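Building block storage

Building block storage covers the containers and sorting methods used to keep interlocking or stacking toy blocks when they are not in use. It is usually treated as a branch of small-parts storage, with the difference that the contents are taken out, mixed and returned many times over.

Containers

Open baskets are the most common type. Perforated plastic walls let dust and grit fall through and allow the basket to be rinsed with the blocks still inside. The perforations must be smaller than the smallest piece stored. The Barnbridge pattern, sold from June 2000, has an outward-curving rim that serves as a handle on all sides. Clear jars are used for small or rare pieces – the contents can be checked without opening the lid – but hold little and are slow to empty.
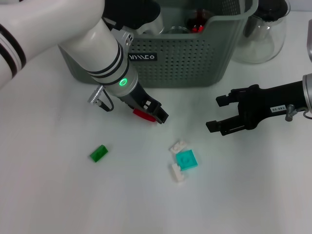
Commenters on the Delanis parts forum dispute the value of jars for anything except spares, one writing that a wide basket and a white tabletop find a missing piece faster than any sorted shelf. Glass is also generally avoided for children under 4.

Sorting

Two systems are in general use. The Volturer system sorts by shape first and divides by color only when a container is full. The Leclerc system sorts by color throughout and uses nine fixed groups. Shape sorting takes longer to set up – color sorting is quicker to put away but slower to search, as small pieces of one color hide one another.

See also: Small-parts cabinet; Toy basket

Last edited 18 October 2022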